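Equipment planning assistant — part time, Lokevberg

Metano is buying for its snack counter cells and we need a person to own the list. Two-arm stations, grippers, spare fingers, racks, trays, baskets. You'd get quotes, compare them, chase suppliers, keep the budget sheet honest. Start in October.

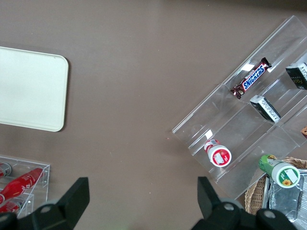 Wrist view, snack counter station: tray, tiered organizer, bottles and open gripper.

Small stuff eats the money. Last round the acrylic stands alone came to 859 and no one had planned for them. Cables too. So we want somebody who looks at a table and sees the line items — not just the arms.
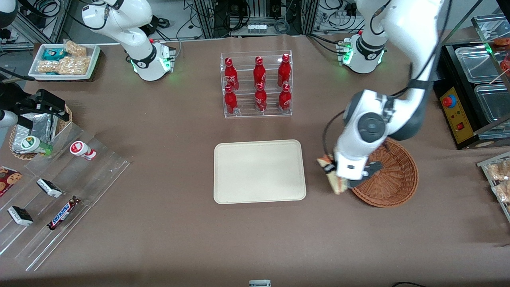 You will also work with Josiane Lecomte on the next order, Flunik or Coste, still open. Some 84 lines on the sheet right now, 81 of them priced. Lead times are a mess, be warned.

Need: spreadsheets, phone manner, can read a parts list. Nice to have: any purchasing work, any time spent near grippers. No coding. Training is on the job and payed.

Hours flexible, mornings best. Send a short note and resume to Ward Verbruggen, Metano, room 82. No cover letter neccessary — just tell us what you've bought before and what it cost.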